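Can a Robot Arm Tidy Up Yet? Final Report, Robotics Elective
Bláthnaid Moriarty and Eoin Madigan

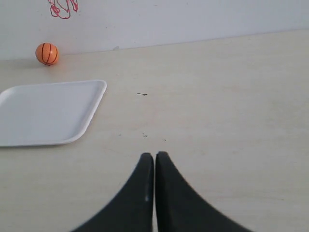
Figure 1. Wrist camera view of the tidying task, with the ball near the wall and the tray still empty.

Why we picked tidying

Both of us have seen the videos where a robot folds a shirt or loads a dishwasher, and both of us wanted to know how much of that a student team could get working in one term. We started in September with a long list of chores: wiping a counter, sorting cutlery, restocking a shelf, putting toys away. Our advisor crossed out nearly all of them (cutlery went first, and fairly so) and we ended up with the simplest chore left. A small ball is out on the table. Put it in the tray.

It sounds like nothing! A toddler can do it. But it has most of what makes housework hard for a machine: find the thing, reach it without knocking it away, hold it, carry it, and let go in the right place.

How we taught it

We named our controller Trevor. Trevor learns by copying. One of us drove the arm by hand through the whole chore while the computer saved the camera views and the joint positions, and then we did it again, and again. By the end we had 1,668 recorded runs. Eoin did most of the driving because he is much smoother at it. Bláthnaid's early runs had so many pauses in them that the first version of Trevor learned to pause too, just hanging over the table as if it were thinking. We threw those out and trained again.

We moved the ball and the tray between runs so that Trevor could not simply memorize one path.

Results

We ran 50 test trials with the final version. A trial counted as a success only if the ball was in the tray and stayed there after the gripper let go.

In 37 trials the ball ended up in the tray. The other 13 failed, and 7 of those failed the same way: the gripper closed a little early, touched the side of the ball, and sent it rolling. Once it was moving, Trevor kept reaching for the old spot. The rest were a mix of dropped balls and balls let go over the rim.

Balls close to the wall were the toughest. The fingers need space on both sides, and a person would just roll the ball out first with a fingertip. None of our training runs showed that trick, so Trevor never tried it. We think this is the most interesting thing we found, and we wish we had spotted it before the last week.

So, are robots ready for chores?

For this one chore, on this one table, we would say almost. We were thrilled the first time it worked without either of us touching the controls, and Eoin has the video to prove how loud we were. But we also tried a second object just for fun, a rolled-up sock, and Trevor missed it every time. A real bedroom floor has socks, cables, books and probably a cat.

Shops may get there sooner than homes. A stockroom shelf can be set up to suit the machine, with the same boxes in the same places. Nobody wants to arrange a living room that way.

What we would do next

Record runs that include mistakes and how to fix them, especially chasing a ball that has started to roll. Add the roll-it-out move for anything near a wall. Try three or four objects of different shapes from the start. We would also like to slow the last part of the reach, which looked like an easy fix but made the arm shake when we tried it, and we ran out of time to find out why.

Our training settings and trial notes are in the Droltus folder on the class drive.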